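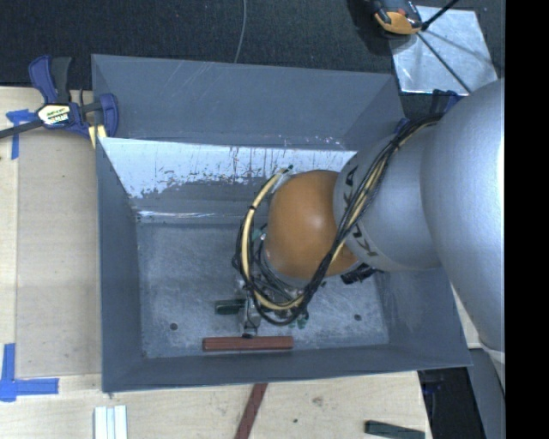

Slide 2: Blocks in the grey bin

Start with the two blocks. Short one is dark green, long one is reddish-brown. Point to the long one, lying along the front wall.

Say why I care where it lies. A block close to a wall is harder to get hold of than one out in the middle, and most of our storage talk at Nirthorpe has been about the middle.

Slide 3: What we keep in bins

Block sets for the Skokach workshops. We had 36 bins in February, all filled to the top. Mireille Perrin asked people to find one named block and bring it to the table. Slowest took 150 seconds. Most tipped the bin out.

Pause here. Ask who in the room tips the bin out.

Slide 4: What we changed

Fewer blocks in each bin. Long pieces go in first, flat on the bottom. Short pieces go on top. Lids stay on the shelf during sessions.

Slowest time after that was 80 seconds. Say that it was a small group, only nine people, and that they had done it before.

Slide 5: Still to sort out

Labels. Aitana Peñalver wants them on the short end, Mathur has them on the long side. Don't get into this unless asked.

Dark blocks are hard to spot in a deep bin under the Nirthorpe lights. We have two lamps on order.

Next session is 11th July, same room. Sign-up sheet is by the door.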